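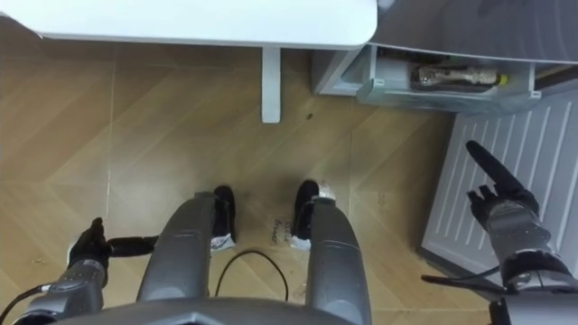

Odton Commuter Fuel Log

Fill-up records from small motorcycles and scooters used for daily riding, with odometer readings, fuel volumes and basic service notes. The data was collected from riders in and near Odton and is maintained by the Plornix project.

Last updated 21 August 2020.

What is in the data

Each row in fills.csv is one visit to a gas station. Riders wrote down the odometer reading and the volume on the pump, and most also wrote the price. The bikes are between 100cc and 250cc, nearly all single-cylinder and air-cooled. There are 70 machines in this release, 11 of them scooters with automatic transmissions. The rest have manual gearboxes.

Bikes are identified by a short code in bike_id. The codes mean nothing and were assigned in the order the logs arrived. Make and model are not included. Several models had only one rider, and a model name together with a filling pattern would have made that rider easy to pick out.

Files

fills.csv — one row per fill-up
bikes.csv — one row per machine
service.csv — chain, oil, tire and carburetor work, where the rider recorded it
units.txt — conversion factors used in the import script

Columns in fills.csv

bike_id: code matching bikes.csv
fill_no: running number for that bike, starting at 1
odo_km: odometer reading in kilometers, as shown on the bike
volume_l: fuel added, in liters
full_tank: 1 if the rider filled to the neck, 0 if not, blank if unknown
price: total paid, local currency, may be blank
note: free text, lightly edited for spelling

Columns in bikes.csv

bike_id, displacement_cc, fuel_system (carb or fi), gearbox (manual or auto), tank_l, first_odo_km, use (commute, delivery or mixed)

Working out consumption

Use the full-to-full method. Take two rows where full_tank is 1, add up the volume of every fill after the first one up to and including the second, and divide by the distance between them. Partial fills in the middle are fine as long as none are missing. A gap in fill_no means that a receipt was lost and the stretch should be dropped.

Do not average the per-tank numbers without weighting them by distance. Delivery riders often fill after very short runs, and those tanks are noisy. A slightly different angle on the side stand can change a reading by several percent on a small tank.

The first 1000 km of any new bike is kept in the file but marked "run-in" in the note column. Leave those rows out if you want typical figures.

Known problems

Some odometers read high. We compared a few bikes against a measured road loop at Mandagi and found errors in both directions, though most of them were optimistic. No correction has been applied. If you compare one bike with itself over time, this will not matter much.

Nine bikes had a speedometer cable replaced during logging. The odometer stood still until the repair, so the affected rows are marked "cable" and the distance is wrong.

Fuel grade was not recorded. Ethanol content was not recorded either.

The price column mixes amounts typed from receipts with amounts remembered later. We would not use it for anything serious.

January is thin. Many riders parked their bikes for part of the month, and the logs that did come in are mainly from delivery work. Seasonal comparisons will be skewed by this.

Cleaning

Rows with a volume larger than the tank were checked against the paper log. Typing errors were fixed. The remaining ones were left in with the note "over tank", because several riders also filled a can at the same stop. Duplicate rows were removed only when odometer, volume and price all matched.

An earlier release rounded odo_km to the nearest ten. That was a mistake in the import script and has been corrected — please discard any older copy.

Suggested use

The log suits classroom work on messy data, rough comparisons of carbureted and injected engines, and checks on advertised mileage in general terms. It is too small to rank models or to estimate emissions for a city. Riders chose to take part, so they probably look after their bikes better than most.

License and credit

Free to use and share with credit to the Plornix project. If you publish something based on the log, state which release you used.

Related

Zellirham Tire Wear Sheets
Mandagi Loop: Speedometer Check Results
Chain Slack and Lubrication Notes
Carburetor Jetting Records, Small Singles

Contact: use the form on the Plornix project page | © 2020 Plornix | Back to top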